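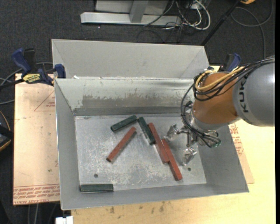
Didier hands over bin sorting to robot cell, operators move to inspection and setup

Hemmin, 28 November 2025 - The component manufacturer Didier has put a robot cell for bin picking into regular service at its plant in Hemmin. The cell takes long blocks out of an open metal bin, where they arrive in no order, and places them one by one for the next work step. Until April this work was done by hand in both shifts.

The cell was planned and built together with the integrator Driler. An arm with a two-finger gripper reaches into the bin from the side. Red and green blocks of different length may lie in the same bin, crossed over each other or close against the wall, and the software Flureo decides which block is taken first. Blocks that lie side by side are the difficult case. In such a situation the gripper needs room for both fingers, and the program first looks for a block which is more free.

For the 11 employees of the sorting area the working day has changed. Before, a person stood bent over the bin for a large part of the shift and lifted each block out. Today two people per shift look after the cell, bring the full bins and clear a stop when the gripper cannot find a safe grip. The others work in final inspection and in machine setup. All of them remain employed at the plant, and their pay grade was not reduced.

"I have sorted blocks for many years and my back knows it," says Elfriede Reuter, shift leader in the sorting area. "In the first weeks we did not trust the cell very much, and we stood next to it more than was necessary. Now I know which positions are hard for it, and when it stops I can mostly see the reason before I read the message."

The operators were included from the beginning. At their request the bin was set lower than in the first plan, so that a person can look over the wall without a step. They also decided how a stop is reported - with a lamp and a short text, but without a sound signal, as the hall is already loud enough.

Training takes two days and is held at the cell during paid working time. It covers safe access, restart after a stop and the teaching of a new block size. Employees from other areas of the plant can also register for it with their shift leader.

Didier is now examining if a second cell can be used in the packing area. A decision has not been taken yet. The works council takes part in the talks.

Press contact: Didier, Communications Office, Hemmin plant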